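Re: [bakers] flour all over the worktop, and what tub

On the list in June, Pruniner wrote:
> Every time I make a small batch the flour goes everywhere. I keep
> mine in the paper bag and scoop from that. Do people decant? And do
> you flour the board or the worktop itself? Mine is black and shows
> every speck.

Quick one as I've got dough waiting. Yes, decant. A bag flops over the minute it's half empty and then you're sweeping. I use a plastic tub with a proper lid, wide enough to get a whole hand in. Mine from Hanitz is sold as 2000 ml, takes 1000 g of plain with room to spare, wouldn't push it further. Lid off and next to the tub, not across the kitchen, or you'll leave floury prints on evrything on the way to fetch it.

Board every time, for me. Worktop is dark here too so I know the pain — a black board on top is no better for showing flour but at least you can carry it to the sink.

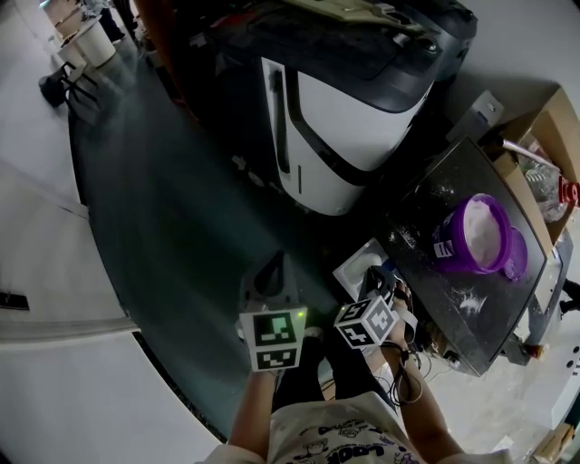

For a small batch I weigh out 60 g for dusting and keep it apart from the main lot. Stops me going back with doughy fingers, which is how you get those hard little crumbs in the tub. Small dish for the bit of dough you're not working on. Cover it if you're slow, I am.

Spills — dry cloth or a scraper first. Wet cloth on flour makes paste, and paste in the join by the wall is there for ever. Ask me how I know.

Also somebody (Tulau list? can't find it now) asked about leaving the flour by the rice cooker. I wouldn't, not with the steam. Push it well along or shut the lid before you switch on. Lại does a tub with a clip lid if that worries you, item 2637 in the old catalogue, no idea if they still make it. Bit dear for what it is.
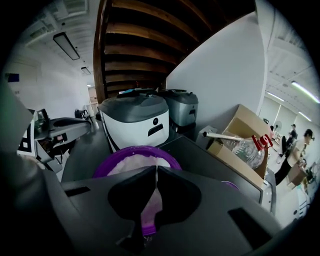
Purple tub on the black top, open box against the wall.

Will send the flatbread amounts seperately, the last lot came out too stiff and I want another go first.

--
Bakers list — contact the list owner | © Tulau Home Baking | Back to top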